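Skevcombe trial diary, July: dwarf beans, second sowing 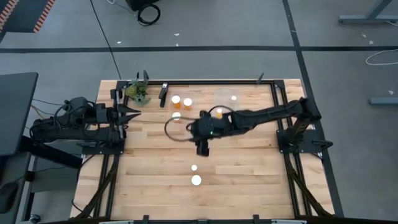
6 min read

05:40. Overcast, light wind from the west, no rain in the gauge. Soil at 10 cm read 16.5 °C before the sun got to it, a degree up on yesterday. The lower field at Vavgate was a degree cooler at the same depth, as it has been most mornings this month. It sits in the dip and the clay there is heavier.

Emergence count on the second sowing finished before breakfast. Each plot was sown with 65 seeds in a single row at 6 cm, and I am calling a plant emerged when both seed leaves are clear of the surface and the hook has straightened. Last year I counted anything that had cracked the crust and the figures could not be compared between days, as a cracked crust is partly a matter of what mood you look at it in.

Dukereo is ahead in every block. The lowest Dukereo plot is at 60 and will probably not move further. The white-seeded control is well behind, worst in the end block beside the track, where the bed was rolled a second time by mistake and has capped. I have left the end block in the count but marked it in the book. If I start dropping blocks in the first fortnight I will have no trial left by August.

Dug beside the gaps in the capped block to see what was there. Most of the missing seed was present and had swollen, then rotted at the scar. A few had germinated and bent sideways under the cap, with the neck thickened and the seed leaves snapped off. One stretch of row had nothing in it at all, neither seed nor remains, which looks like a drill fault or a mouse. No maggots in anything I opened, though bean seed fly was bad in the first sowing and I was expecting it. The first sowing went in straight after the rye was turned under. For this one the ground had stood bare for three weeks.

07:15. Moved the drip lines on blocks one and two. The emitters had been lying on the north side of the row, and the wetted strip was missing the roots on the slope. Pinned them on the uphill side, hard against the stems. Ran the pump at the usual pressure and checked the far end with a jar and a watch. The last emitter gives slightly less than the first, within what I would accept. Two were blocked with lime. Soaked them in vinegar, and one cleared. The other was cut out and a new piece joined in.

The filter needs cleaning more often than the book says. I had it down for once a fortnight and it was brown after six days. The borehole level is lower than in June and I suspect we are drawing more fines. Changed the entry on the wall sheet to weekly.

09:00. Soil results back from Wickramasinghe. Both fields sampled in the spring in the usual W pattern, then resampled from the bean beds only after the first sowing failed. pH at Skevcombe is 6.4, at Vavgate 6.9. Phosphate is adequate in both. Potash is low at Skevcombe, index 1, and that was not expected on ground that had farmyard manure two winters running. Either the manure was poor stuff, mostly straw, or the sample took in too much of the strip by the hedge where the old grass was. I would like to believe the second. The sheet gives no way of telling.

Manganese on the Vavgate sample is flagged as marginal. With the pH where it is that could show as yellowing between the veins once the second trifoliate leaf is out. Nothing to be seen yet. I will not spray on the strength of a number, but I will look at those plots twice a week, and the sulphate is in the store if it is wanted.

Decided on potash for Skevcombe as sulphate and not muriate. Beans do not like chloride and the beds are irrigated from the side, so any salt will be carried into the row and left there. It will go on as a band between the rows and be hoed in. Rate worked out from the sheet and written on the bag. This applies to every plot in the trial, control included, or the variety comparison means nothing.

11:30. Hoed between rows, blocks three and four. Fat hen mostly, some redshank, a flush of annual meadow grass in the wheelings. The stale seedbed did its job in the row itself, where the only weeds are those brought up by the drill coulter. Hoe set shallow, 2 cm or less. The beans root near the surface at this stage and I cut too many last year by going in deep when the ground was dry.

Rows were straight enough to run the wheel hoe within a hand's width on both sides. Where the drill wandered, at the top of block four, I did it by hand.

13:00. Read through the notes on the first sowing, which I had been putting off. Three things went wrong and I cannot separate them. The soil was 10 °C at drilling depth on the day, which is the bottom of the range and then fell for four nights. The rye had been in the ground too recently. And the seed of the control was from an older lot than the Dukereo seed. I had a germination test on the Dukereo only and assumed the control was as good. It may have been, but the assumption is now all there is.

For the second sowing both lots were tested on damp paper in the airing cupboard before they went near the field. Dukereo was the better of the two, though not by enough to account for the gap in the field. So some of the difference is probably seedling vigour under the cap, and a lesser part is the seed lot. I want to drill a third small set next to the first-block headland, both varieties on a loose surface and again on a rolled one, to see how much of it belongs to the crust. There is seed enough. Whether there is time before the season closes on it is another matter, and a sowing after the end of this month would be picked in October if at all.

14:20. Leaf notes on the most advanced plots. First true leaves fully open on Dukereo in blocks one to three. Colour mid-green, even. Slight notching on the leaf edge nearest the hedge, pea and bean weevil from the shape. It does not matter to a plant that size so long as it keeps growing. No blackfly. No halo spots, and I looked for those with the lens on the control, as it is the more susceptible of the two and the seed was farm saved.

Height not measured today. I will start at the second trifoliate and measure from soil to growing point with the leaves left as they lie. Lifting them adds a varying amount and makes the measurement depend on who is holding the rule.

16:00. Wind backed south and picked up. Sand was moving on the track but not on the beds. Fleece on the outer plots was flapping, so weighted the windward edge. It comes off for good once the true leaves are all out, and I would have had it off already but for the pigeons. They cleared a run of peas the far side of the hedge this week and are sitting in the ash trees waiting.

17:30. Soil moisture, hand auger, three cores per block. Skevcombe was moist from below the hoed layer to the bottom of the auger. Vavgate was dry in the top and then sticky, with a shiny face where the auger turned. There is still a pan there at spade depth. The subsoiling last autumn was done too wet and has smeared more than it broke. Beans will put up with it if they are watered little and often. Carrots would not, so the carrots planned for that field next spring should go elsewhere. I have crossed them off the plan and not yet written anything in their place.

Irrigation tonight on Skevcombe only, one short run from 20:00. Vavgate to wait for a core that crumbles.

To do: order seed potatoes deposit, no hurry. Sulphate of potash, weigh and band. New washers for the filter housing, the present one weeps. Ask the supplier for the lot number and test date on the control seed. Repeat the emergence count in three days, same hour, same direction down the rows.

20:10. Pump running. Gauge steady. Joint on the new piece in block two dripping slightly at the barb, clip tightened, still dripping. Left it.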